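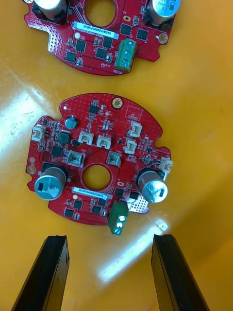 By mid-afternoon the labels go soft at the edges, says Perihan Sönmez, and I end up moving the lamp closer when what I need is a different pair of glasses.

Call for participants: near vision in bench and repair work

Ellow is recruiting adults for a study of eyesight, lighting and glasses in close work. The study compares three lens types (single-vision, progressive and occupational) under two colour temperatures of light. Sessions are held at the Trirkitthorpe centre, Room 9, and are paid.

Who can take part

- People aged 50 to 62 on the date of their first session
- Currently doing close work at a bench for at least 20 hours a week. Electronics, watch repair, dental laboratory work, sewing and engraving all qualify.
- Already wearing glasses for reading or close work, with a prescription from the past two years
- Able to attend three sessions, each on a separate day

Who cannot take part

People who have had eye surgery in the past year, or who have been diagnosed with glaucoma or macular disease. Contact lens wearers may apply but must attend in glasses.
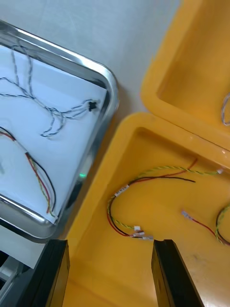

What is involved

The first session is an eye test and a set of questions about your usual work: viewing distance, hours, breaks, headaches, neck pain. In the second and third sessions you will read small print and sort coloured threads at a fixed distance of 50 cm while wearing the study lenses. Each session lasts 90 minutes, including a rest break. No drops are used, so you may drive home afterwards.

You will be asked to keep a short diary of eye strain between sessions. Paper and online versions are available.

Payment is $62 per session, made by bank transfer. Parking is free - enter by the Cuevas Street gate. Participants who complete all three sessions may keep the occupational lenses, fitted to a standard Altum frame.

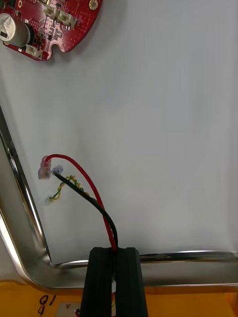

Records are stored under a code number. Your employer will not be told whether you applied or what your results were. You may withdraw at any stage and will be paid for sessions already attended.

There are 59 places. Sessions run until the end of May. Applications close on Thursday, November 20, 2025. To apply, ask for a screening form at the Trirkitthorpe front desk and return it with a copy of your prescription.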